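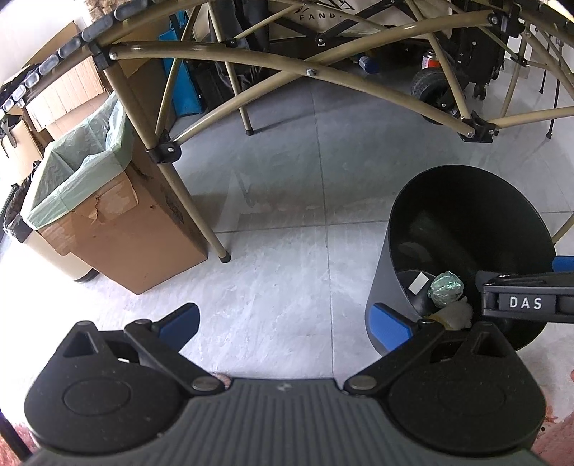

Rastport Community Reading Room
Progress report to the Grekside Fund, second period

We have had a good few months, and it is a pleasure to write and tell you so. When we last reported in February, the evening reading program had only just found its feet, and we were still fretting over whether adults would come out after a long day at work. They did! We now have 31 regular learners, most of them from the Clukari side of town, and the lending shelf has gone out 1,322 times in all.

The change to a 6:30 start helped more than we expected, especially for parents, who can get supper on the table first.

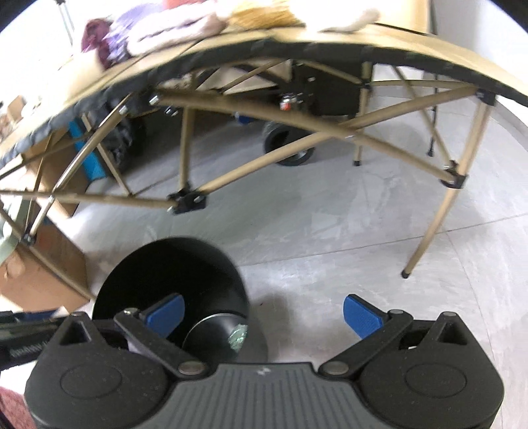
Spending is close to plan. We bought the large-print sets you approved and put a little extra toward bus fares, with the difference taken from printing. The one disappointment is the Rey branch, where only four people signed up and we have had to pause the group until fall. We would like to try again there with a morning session, and we'd be glad to hear your thoughts on that.

Five learners have asked about going on to the high school equivalency course, and we are helping them with the forms now. The updated budget sheet will follow by mail.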